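**FOR IMMEDIATE RELEASE**

# Bresex Adds Floor Pickup to Its Carpet Care Service in Goltumum

GOLTUMUM -- Bresex, a carpet care company serving offices, schools and shared workspaces, will offer floor pickup as a regular part of its contracts beginning in January. Small items left on the carpet will be picked up, sorted and put away before vacuuming starts.

The service was tested over 14 weeks at the Shetty Building, a mixed-use property on the east side of Goltumum. The building has 31 carpeted rooms, including offices, two training rooms and a play area used by the child care center on the first floor. Most of them have low-pile commercial carpet.

Until now, Bresex contracts covered vacuuming, spot treatment and a deep clean twice a year. Customers were asked to clear the floor themselves the evening before a visit. In practice this did not always happen, and crews either moved items to the nearest desk or vacuumed around them. Both led to complaints. Items moved to a desk were often on the wrong desk, and areas left alone during one visit were frequently left alone during the next.

Under the new service, each visit begins with a walk through the room. Loose items are picked up by hand and sorted into 4 trays: things that belong in the room, things that belong somewhere else in the building, parts and pieces, and trash. Only the last tray is emptied by the crew. The other trays are left on a shelf chosen by the customer, with a card showing the room number.

The "parts and pieces" tray was added in the third week of the test. It holds caps, clips, small covers, loose fittings and anything else that looks like it came off something larger. Staff at the Shetty Building asked for it after several chair glides and the battery cover of a remote control went out with the trash.

"Small pieces are easy to miss on a patterned or speckled carpet, and they are easy to throw away by mistake," the company said in a statement. "A dark clip on a gray floor can stay there for weeks. A white one gets noticed, but people tend to step over it."
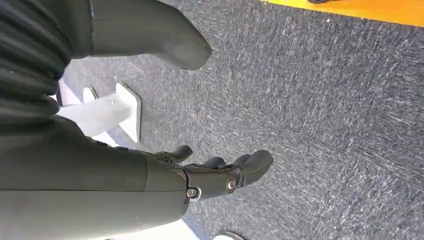 *Bresex Press Office*

Gray speckled carpet is a common choice for busy rooms. It hides lint and light soil well between cleanings, and it goes with most furniture. The same speckle makes it hard to spot staples, beads and bits of packaging from standing height. Bresex now asks its crews to check these floors from two sides of the room, with the overhead lights on, and to look again along the baseboards and under tables.

Plastic items get some extra attention. Hard plastic can crack under a chair wheel and leave sharp edges in the pile, and a piece that reaches the vacuum brush can stop it or cut the belt. During the test, the crew replaced 3 vacuum belts in the first month and none in the last. Bresex is not making a general claim from one building, but it plans to keep the same record at other sites.

The trays and room cards are made by Durum, a local supplier of storage goods. They are shallow and stack on a standard cleaning cart, with enough clearance to slide out one at a time. Each has a flat front edge where the card clips on. Customers who already have bins or baskets they like may use those, as long as there is a separate one for parts and pieces.

Furniture is not included in the pickup. Crews will move chairs and wastebaskets as before and return them to their places. Desks, shelving and anything plugged into an outlet stay where they are. Paper on the floor is placed in the first tray unless it is plainly in or next to a wastebasket -- crews are not asked to decide whether a document is still needed.

Customers with play areas can ask for toys to be returned to the toy shelf or left together in one tray. The child care center at the Shetty Building chose the tray, and its staff put the toys back each morning at 7:30 while setting up the room.

Existing customers do not need to sign a new contract. The service will be added to the first visit in January, and a one-page form will go out beforehand asking where the trays should be left and whether any rooms should be skipped. Rooms can be added or removed later by calling the Bresex office. Items in the parts tray are kept until the next deep clean, when the customer is asked to look through them.

**About Bresex**

Bresex cleans and maintains carpet in workplaces, schools and public buildings in and near Goltumum. Its services include routine vacuuming, stain removal, deep cleaning and carpet tile replacement.

**Media contact:** Bresex Press Office, Goltumum

\# \# \#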